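Search products Go

Tukix Two-Arm Recording Kit

The kit is used for our study on cloth picking. A policy was trained on 1,732 episodes from head and wrist views, and it was compared with a policy trained on the head view only.
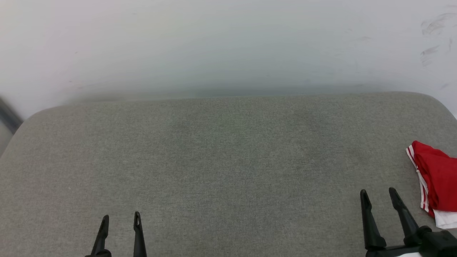 Training with both views gave fewer missed grasps on thin fabric — mostly at the hem. Each test had 80 trials. The fingers are sold in pairs, and Foleck mounts fit also.

Price: $2,469

Comments

Khoa Phùng: Do the 80 trials include soft seats, or only tables?

stellex_user: Same question. Our hem results are worse on a sofa.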